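Spaces › Wusden House › Room hire FAQ
4 min read

Room 303 — questions we keep getting

Put together by Necati Bozkurt, front desk. Updated in May. If it's not on here, email, don't call, the phone is mostly on voicemail.

How big is it?
340 square feet. That's wall to wall, including the bit behind the door where the chairs get stacked.

How do I find it?
Third floor, turn left out of the elevator, past the Öztürkmen dental office. The sign on the stairwell still says 301-302 only. Keep going, it's the next door.

What's the shortest booking?
Two hours. Your setup and cleanup come out of that, so if you need the room for two full hours, book three.

Can I get in early?
If there's no one before you, yes, up to ten minutes. Ask at the desk first. Please don't knock on a session that's still going.

What about evenings?
Last booking ends at 9 p.m. Building doors lock at 9:15 and the parking gate goes down with them.

Is there natural light?
Window side gets sun until lunchtime, after that it's mostly the overhead lights. White ceiling, so it bounces around pretty well and people doing close-up work with their hands seem happy with it. Blinds pull down if you want to show slides. The left one sticks.

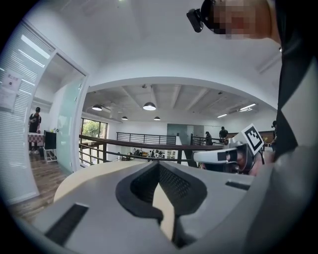 Room hire: Using the space

Can we move the furniture?
Move anything that isn't screwed down. Put it back how it was, there's a floor plan taped inside the closet door. Lift tables, don't drag. The floor was redone last year and the first scratch was there inside a week.

How many people?
Depends what your doing. Seated talk, sixteen. Anything where people stand up and need elbow room, eight is comfortable and ten is a squeeze. Fire limit is posted by the door and we do hold you to it.

Can we bring our own equipment?
Yes. Anything with a plug goes into the wall outlets, no daisy-chained power strips. Two circuits in the room — desk can tell you which outlets are on which. Kettle and a space heater on the same one will trip it.

Can I leave stuff overnight?
No. Well, one shelf in the closet, labeled, if you have the room again the next morning. We can't promise it'll be locked.

Wifi?
Included. Network name and password are on the card on the windowsill. Use the guest one, the one called Dranix belongs to upstairs and they get annoyed.

Tape on the walls?
Painter's tape only. Nothing on the ceiling, nothing on the window frames. Sticky putty leaves grease marks and that comes out of your deposit.

Can we take pictures or film in there?
Sure, inside the room. Hallway and elevator are shared so check with the desk before you film out there.

Food?
Cold food and drinks with lids fine. Nothing hot with a smell, the air goes straight through to 302. Trash goes down with you to the bins by the back entrance.

Is it noisy?
Some. Delivery trucks on the Stirnov Street side between 8 and 9 in the morning. Quiet after that, apart from the dentist.

How do I cancel?
Email by noon the day before and you get it all back. Later than that, half. No-shows pay in full, sorry.

When do I get my depsoit back?
Within five working days, to the card you paid with. If the desk has to re-set the furniture it's a bit less.

Who do I tell if something's broken?
Desk, same day. We'd much rather hear it from you than from the next group.

Related
Room 302: rates and hours
Parking and bike storage at Wusden House
Elevator maintenance, what to expect
Booking form (PDF)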